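4.2 Upgrade failures in the field

The second part of the study looked at what happens when an installer replaces an older version of a program already on the machine. We took 2,241 upgrade logs collected by Bundent between two releases of its accounting package and removed those with no closing entry. Of the remainder, 177 ended in a rollback. Jamshid Tabrizi read each of these by hand and gave it a single cause, using the scheme of Section 3.

The most common cause was a file held open by another process. The installer asked for a restart, the user declined, and the old library stayed in place -- in several logs this happened more than once on the same machine. Missing permissions came second. Damaged packages were rare.

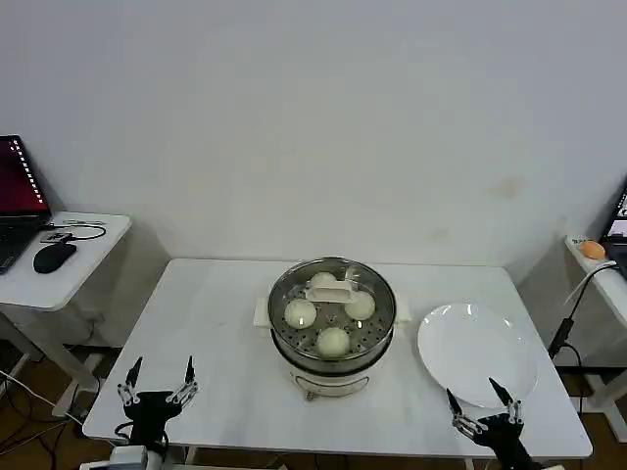
Figure 3

Version numbering was a cause we had not planned for. In 43 of the rolled-back upgrades the new component carried a lower file version than the one it was meant to replace, and the installer kept the old file. The rest of the package then failed its own start-up check. Coughlan reports the same fault in server software, though there the packages were built by script and the numbers were set in one place.

We repeated the test with two other packaging tools, Stakeo and Inari, on clean virtual machines. Stakeo warns about a lower file version when the package is built. Inari does not, but it writes a clear line in the log, and the cause could be found without tracing the whole run.

Logs from managed networks are treated separately in Section 4.3, as their users cannot decline a restart.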